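August, second session, started a bit after 4 pm

Okay, picking up where I left off with the storage module. I'd promised myself I'd get through the whole mirrored-volume lab before the end of the month and I'm still stuck in the middle of it, mostly my own fault (I rebuilt the host again, yes, again). Notes for me and for whoever takes the practice bench next.

The bench right now: one physical box, Dridel, running the hypervisor, and three guests on it. Grallari is the domain controller, Bucur is the file server, and Drutolier is the one I break on purpose. Please don't put anything you love on Drutolier! I roll it back most evenings and I don't check first.

What I wanted today was to build a storage pool out of virtual disks on Bucur, make a two-way mirror, pull a disk out while files were copying, and watch it carry on. Easy enough on paper. I gave the pool 4 disks of 500 GB each, all thin, and the wizard was perfectly happy. Then I tried to make the mirror with fixed provisioning at the full size it offered me and it failed at the very end with the least helpful error I've seen all year. Tried it again, same thing. Made it a bit smaller and it went straight through. So leave some slack, don't take the maximum. I'm sure there's a proper explanation in the course book but I haven't found the page.

Copied the practice folder over (2845 files, mostly tiny text files plus a couple of fat ISO images) and detached one disk halfway. The copy paused for long enough that I got nervous and then kept going, and the pool showed up as degraded, just like the book says. Lovely. I may have cheered a little.

The repair was where I lost the rest of the afternoon. I added a fresh disk, retired the missing one, kicked off the repair and... nothing. Progress sat at zero. I refreshed, I got coffee, I refreshed some more. I was this close to wiping Bucur. 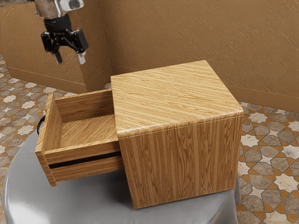
Jurgita Vītola, reading over my shoulder, asked whether I'd looked at the repair jobs from PowerShell or was only trusting the window in Server Manager, and of course I was only trusting the window. She said she stopped believing that progress bar back on the first module. We ran Get-StorageJob and there it was, long finished. The window simply hadn't caught up. A rescan fixed the display and I removed the retired disk after that with no complaints.

She also thinks I should be doing the whole lab from the command line anyway, because the exam likes to ask which cmdlet goes with which step, and I always mix up the ones for the pool and the ones for the virtual disk. Fair. So I wrote the order on the inside cover of this notebook: New-StoragePool, then New-VirtualDisk, then Initialize-Disk, New-Partition, Format-Volume. Going to do it from memory next time and see how far I get.

Tried dedup at the end since the volume was sitting there. The feature has to be installed first (I forgot, naturally), and then it wouldn't touch my new files until I changed the minimum file age from 3 days to zero. After that I started an optimization job by hand. It was still running when I shut the lid, so no numbers yet.

Left to do:
Check the dedup savings on Bucur
Same lab again with parity, smaller disks
Move the checkpoints off the system drive on Dridel, it's getting full
Roll back Drutolier
Ask Jurgita for her iSCSI notes, mine are unreadable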